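Jimholm council to trial shared work rooms in former library branch

Jimholm council has approved a one-year trial of bookable work rooms in the former Ditunby library branch, which closed to the public when lending services moved to the civic centre.

The trial covers five rooms on the ground floor. Each will be let by the half day to residents who work or study from home, with a wired network connection and heating included in the fee. Occupants will bring their own computers.

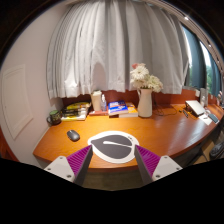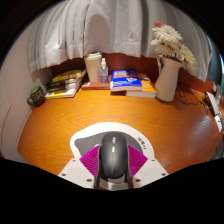

A wooden desk and a computer mouse.

According to the report put to councillors in February, a survey sent to 1,000 households in the Ditunby and Cekik wards drew 200 replies. Of those, 44 said they would use a room at least once a fortnight. Noise at home was the reason given most often, followed by slow internet service and the cost of heating a spare room through winter.

Bernice Quartey, the council's property manager, said the branch had been chosen over a vacant shopfront in Cekik on the grounds of wiring and access.

"The library was recabled before it closed and the ramp already meets the current standard," she said. "The shopfront needed a new switchboard before we could put anyone in it."

Work on the building is limited to door locks, acoustic sealing around three of the internal partitions and replacement of the ceiling lights in the rear corridor. The contract has gone to Asamoah, which also maintains the council's depot. The former reading room at the front is not part of the trial and will stay in use for storage.

Bookings will open online and at the civic centre counter. Half-day sessions run from 8 am to 12.30 pm and from 1 pm to 5.30 pm. A resident may hold no more than four sessions in any week, and unclaimed rooms will be released 30 minutes after the session starts.

Two neighbours made submissions on parking. The report notes that the branch has its own car park off the rear lane - marked at present for council vehicles - and recommends that the signs be changed before the first bookings are taken.

Staff will report on occupancy and running costs at six months. The fee schedule is to be set at the next ordinary meeting.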